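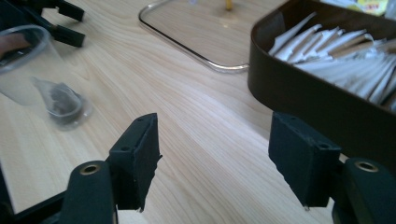
Dolores Kasprzak had been handing out name tags since before nine, and by the time we sat down at the back of the Terkis workshop she had run out of both tags and coffee. The open day on 1/16/20 was the second one Terkis has held, and she had planned for a quiet Thursday. Around 570 people signed in.

"I thought we'd get the neighbors and a school class," she says, laughing. "Then Jitendra put the hand-held grippers out and I couldn't get anybody to leave!"

Jitendra Garg, who looks after the demonstration tables, pulls up a stool and doesn't disagree. Visitors could work the grippers themselves on small kitchen jobs, and the one that drew the longest line was the tea table.

"Everybody knows how to make tea," he says. "You've done it all your life, so you walk up feeling pretty sure of yourself. And then you have two flat fingers and no thumb, and you're trying to get one sachet out of a packed box without bringing its neighbors along."

I tried it, and I brought the neighbors along. A used tea bag is worse - it flattens out against the wood and there's hardly an edge to get hold of. Garg was kind about it. He told me that tipping over a cup is something most people do on their first turn, and that the light plastic ones are harder than a good heavy mug.

The pads on the fingers take a beating on days like this. "I change them when they start to tear, or I mean to," he says. "On a busy day you keep going a while longer. A ragged edge still picks up a tea bag, it just doesn't look so nice."

Kasprzak tells me her favorite visitor was a retired baker who stayed at the table most of the afternoon, coaching perfect strangers. "He kept saying, slower, slower, it isn't going anywhere. I'd have hired him on the spot."

Would they do it all again? She looks at Garg, and Garg looks at the line, which at that point still went out past the coat rack. They're thinking of March, she says, with 2 tea tables this time and a good deal more coffee.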